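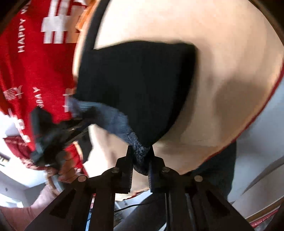
Department of Textiles and Apparel, Plenineck College
Knit Goods II, handout 9: Lined knits and how to read them

Instructor: Safta Olteanu. Lab hours with Bülent Ertürk, 3 p.m., room 40.

Most of you can tell a knit from a woven by now. This unit is on two-layer goods: caps, pouches, mitten cuffs, anything with a face fabric and a separate lining. The face gives the item its shape and color. The lining does most of the work of keeping heat in, and it wears out first.

Start every item by turning back a corner. A black face can hide a lining of another color, such as a speckled gray with a fuzzy surface. Write down both layers on your sheet, face first. If you can't tell whether a folded item is a cap or a pouch, write "folded item, black" and leave the type blank until it is opened out.

Terms for the quiz
Face: the side meant to be seen in use.
Pile: fibers that stand up from the ground fabric.
Pilling: small balls of fiber caused by rubbing. Do not confuse this with pile.
Bulk: the thickness that builds up when a lined item is folded on itself.

Bulk matters for storage. A lined knit folded in thirds will hold a crease along the thickest part — fold once, loosely, and lay it flat.

Lettering on sweaters is a separate topic. Words can be knitted in, stitched on or printed, and you need to see the back of the fabric to be sure which. We cover this in handout 10.

Reading: Dimitriou, chapter 3, on linings. Skip the section on the Bustell rub test, which runs to 3000 cycles and is not used in this course.

For next class, bring one lined item from home and a filled-in sheet for it.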